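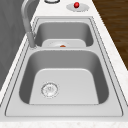

When should I light the Flerine solstice candle?
Most people light it at dusk on the eve of the feast and let it burn for an hour or so, but please do whatever suits your household.

Each candle is poured by Samira Qaisi in our Clegg workshop, in beeswax, with a little dried rosemary pressed round the foot – you'll catch the scent as it warms. It weighs 300 g and comes with a small card of blessings for all 6 of the feasts we keep.
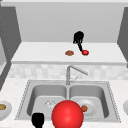
Double sink in a speckled white worktop

Candles ordered for Imbolc are sent out in January, and we do love hearing how you used yours, so do write to us!

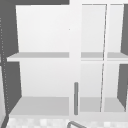 Care and storage
Trim the wick before lighting, keep it well away from curtains, and never leave it burning alone.
Item no. 3242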